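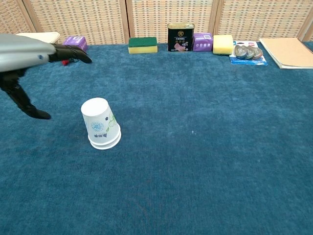
TUTORIALS / PERCEPTION

Teaching the detector about cups that stand upside down

11 shares · 4 comments

In the last part we installed Miranda and connected it to the arm. Now we will correct a mistake which almost every beginner has with cups: the grasp planner thinks the opening is on the top. When the cup is placed with its closed base up, the planner sends a finger inside a hole that does not exist.

You need Kander already running, with the depth stream on. If you skipped the calibration, please go back and do it first.

Step 1. Put the cup alone in front, and the other objects in a row at the back. I use a sponge, a meat tin, small purple boxes and a notebook. They are good distractors because their heights are different. A paper cup with printing is better than a plain one, as the text is also upside down and you can see the orientation quickly when you check your labels.

Step 2. Open the hand before you record. Fingers which are half closed cover too much of the table, and the black color gives holes in the depth map. In Kander, set the arm mask to "wide". The default mask follows only the forearm and forgets the fingertips.

Step 3. Record the views. My set has 718 frames with the base up and 400 with the opening up. The numbers do not need to be equal, but do not go under 400 for either side.

Step 4. Label in Esavis. Make two classes, cup_open and cup_closed. Do not use one class with a rotation angle. I tried this, and the training was unstable near 180 degrees. Draw the box so that it includes the rolled rim, also when the rim is touching the carpet.

Step 5. Train, then export the weights to Miranda. In the planner file, change the line

grasp_mode: inner_rim

to

grasp_mode: by_class

and give "outer_wall" for cup_closed. Save and restart the planner. A reload is not enough, it keeps the old mode in memory.

Step 6. Test with the arm at slow speed. If the planner still chooses the inner rim, look at the class score in the log. Under 0.6 it returns to the default mode without a warning.

The next part is about Fasska and how to replay a failed grasp from the log.

1,805 views · Share · Comments (4)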